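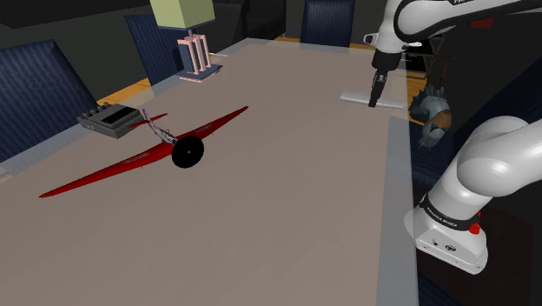
August – notebook, cell planning (arm no. 2)

Spent most of the morning on the budget again, with the sim open on the other monitor so I'd have something nicer to look at than the spreadsheet. The layout has the white arm at the side of the big brown table, gripper down at the flat grey bar, and the red model plane over on the far side with the boxy grey device behind it. I'm fairly fond of that plane by now. Its wings take up a lot of tabletop, so it's a good test of whether we've been stingy with our table size (I think we have, a bit).

Where the money stands:

Table and frame – Danzer quoted $827 delivered. Praltbridge came in at $700 but freight is extra and they wouldn't put a figure on it over the phone, so I'm treating the two as even until they do.

Fingers – want 2 sets, slim ones like the dark ones in the sim. Gruvance say nine weeks. Nine! If we order late we'll have a lovely arm standing there with nothing on the end of it, so this goes in first whatever else happens.

Arm – still on the Postport lease quote. Mechthild Fuchs favours leasing for the first year and buying after that, and I've come around to her way of thinking, mostly on account of the servicing.

Chairs – the sim has dark blue ones all round the table, one of them right in behind the arm base. We can't have that in the real room, so no seating on the robot side, and please don't let me forget to put floor tape and a low barrier on the list. Neither is in the budget at the moment.

Also need to work out the colour of the tabletop. Ours is nearly white and so is the arm, and I'd like some contrast for the vision work. A brown mat might do it for very little. Will ask Danzer if they do the top in anything darker – haven't rung them back yet.

To do after lunch: freight figure, finger order, measure the doorway.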